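Tips for the Sign-Making Table

The Puravell Tenants' March is a couple of weeks off, and the kitchen will be a poster factory again by the weekend. After the December rally, where half of our signs shed their lettering before we reached the Gokelus building, I promised to write down what we learned.

Board and paint

Foam board looks lovely indoors. Outdoors it is a sail. Corrugated plastic costs more but survives rain, wind and being sat on during the speeches. If you must use poster board, staple two sheets back to back with the stick between them.

Use exterior latex paint for the letters. Washable markers will keep their word in a drizzle. Sketch the slogan in pencil first, starting with the middle letter and working outward, or you will end up with "AFFORDABLE HOUSI" and a very thin NG climbing the right side.

Four words is plenty. The man who wanted the full text of the Lill Street zoning amendment was given a second board and a chair.

Sticks

Paint stirrers are free if you buy paint and smile. They are also too short for anyone under six feet. Check with the city before you buy lumber, as some permits limit the thickness of the stick or forbid wood altogether. Cardboard tubes are the usual fallback - the carpet store throws them away, and they're kinder to the person marching in front of you.

The table

Cover it. An old sheet lets paint through, so put a plastic drop cloth under it, and tape the corners to the legs. Clear off the small stuff before the paint comes out. It will not clear itself off later, however sternly you look at it.

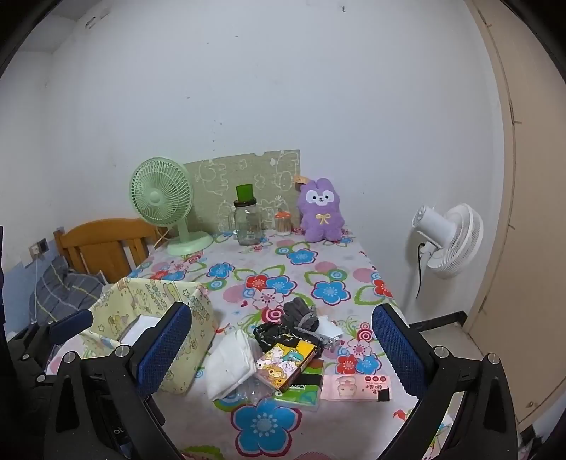 Big flowers on the tablecloth, small things still on top.

Latex on fabric comes out with cool water and dish soap while it's wet. Once it has dried, try rubbing alcohol and an old toothbrush, working from the back of the cloth. After that, the tablecloth has joined the movement.

Buttons and banners

For a 12-foot banner, cut a few half-moon flaps so the wind has somewhere to go. Carry it with 4 people and choose them by height. Grommets from the Cirketti hardware aisle hold better than duct tape, which gives up at the first corner.

Let everything dry for 24 hours before stacking. Rimantas Navickas stacked his after lunch and marched with a single sign that said two things, neither of them legible.

Leftover paint goes back in my garage, lids on. Please hammer the lids.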